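Matchday writers and squad researchers wanted, Plellside FC

Plellside is looking for people to help cover the coming season, both on the women's side and the men's. If you love football at the level where you can hear the left back arguing with the linesman, keep reading!

We play at Cárdenas Road, capacity 802, and last season our average home crowd was 514, the best since the club moved there. The women's team finished second and missed promotion on goal difference. The men had a rougher year and stayed up on the last afternoon, away at Bilow, with a header from a corner that people here are still talking about. Both squads are going to look very different by August. Contracts run out in June, the loans go back, and our recruitment people have been on the phone pretty much nonstop.

All of that needs writing up, and up to now it has been done by two people in their lunch breaks. We want to do it properly. There are two kinds of position open.

Matchday writers (four places)

You will cover home games and a share of the away games. For each one we need a short preview, live text updates while the game is on, and a report filed by 9 the next morning. Reports should run to a page or so. We care much more about what happened and how it felt to be there than about fancy prose, and we would love to hear from people who have never been published anywhere. You do need to understand the game well enough to notice when we switch to a back three, and you need to be able to spell our goalkeeper's name under pressure (it is Tyyne Jääskeläinen, two sets of dots, and she checks).

Writers are paid a flat fee per game plus travel to away grounds. Kickoff is usually 3 p.m. for the men and 1 p.m. for the women, and on days when both play at home you can do one or both.

Squad researchers (two places)

This one is for the people who read lower-league lineups for fun. You will put together short profiles of players we might sign, using match video, public records and your own notebook. Last summer our recruitment lead, Birgit Reinholz, went through roughly 40 names before we made our first signing, and she did nearly all of it alone. She would like company. You would work with her from now until the window closes, then again in the winter.

A good profile says where the player has been, how many minutes they have played, what they do when their team doesn't have the ball, and whether they have been hurt. It also says what you don't know. No agents' gossip, please. Spreadsheet skills help, and so does a second language, especially Spanish, German or Finnish.

Researchers are paid by the hour, up to twelve hours a week in the summer and around four in the winter. You can do most of this from home. We do ask that you come in for the recruitment meeting, held in the evening above the club shop, and that you watch at least one candidate live. Video is great but it only follows the ball, and half of what Birgit wants to know happens somewhere else.

Who can apply

Anyone 18 or over. You don't need a degree or a press card. You don't have to be a Plellside supporter either, though if you follow Bilow we will tease you. Writers need to live close enough to get to Cárdenas Road without a heroic journey. The press bench is step-free, and if you need something else in order to work comfortably there, tell us and we will sort it out before your first game.

How to apply

Send us one page about yourself and one sample. For writers, the sample is a report on any game you have watched this spring, at any level, your cousin's under-twelves included. For researchers, pick one player from outside the top two divisions and write the profile you would want to read before offering a contract. Send both through the contact form on the club website and put "Flindance" in the subject line (that is the name of our match program, and your work will appear in it). Applications close at noon on the last day of May. We will talk to people in the first half of June and start straight after.
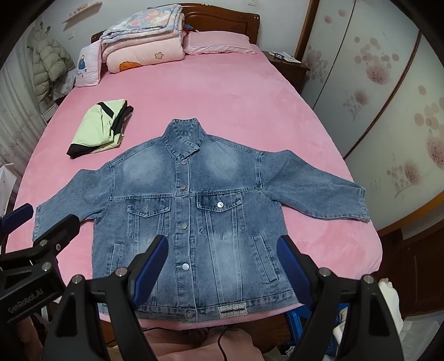

Writers work outdoors from the first preview to the final whistle, and Cárdenas Road has one covered stand, which the press bench is not in. The wind comes straight across from the railway side, even in August. A denim jacket with the buttons done up will get you through the early games, and by October you will want a proper coat over it and gloves you can type in. There is tea at halftime, and the pies go fast, so send your first-half update and get in line.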